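Slide 1. Title
Talk runs 30 minutes. Leave time for questions. Handout has the reading list, so don't read it out.

Slide 2. Where the question comes from
Start with the Fallon writing group. It met every Thursday evening in a room above the library. Members kept a notebook between sessions and wrote down when they stopped working and what they did next. Some went for a walk. Some cleaned the kitchen. A few quit for the week.
Say that the notebooks were never meant as data. We asked to read them later, and 55 people said yes.

Slide 3. What people mean by "stuck"
Two kinds of entries come up again and again. The first is "I have no idea what comes next." The second is "I know what comes next and I don't want to do it." Existential writers such as Rollo May would treat the second as a question of choice. Pause here. Ask for a show of hands on which kind people know better.

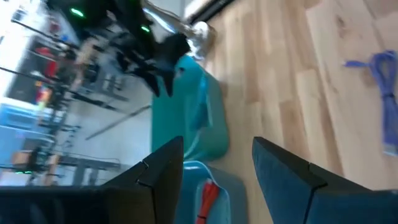
Notes: Mizanur Kodikara
Slides: Nektarios Tsoukalas

Slide 4. Three entries
Read the 3 entries slowly. Keep the names off. The Chala entry is the long one, so skip the middle paragraph if we are past the halfway mark.
Point out that the writer blames her talent in the first line and her job in the last line. She never mentions being tired, though she dates the entry 1:15 a.m.

Slide 5. Routine and meaning
Some members did better with a fixed hour. Others said the fixed hour made the work feel like homework. We can't say which is right for whom. The group was small and people picked their own habits.
If someone asks about word counts: one member aimed for 115 words a day and kept to it through May. Don't make a rule out of it.

Slide 6. For therapists and teachers
Ask what the person was doing right before they stopped. Ask what finishing would change for them. Let the silence go on a bit.

Slide 7. Questions
Repeat each question into the microphone. Sign-up sheet for the follow-up reading group is by the door.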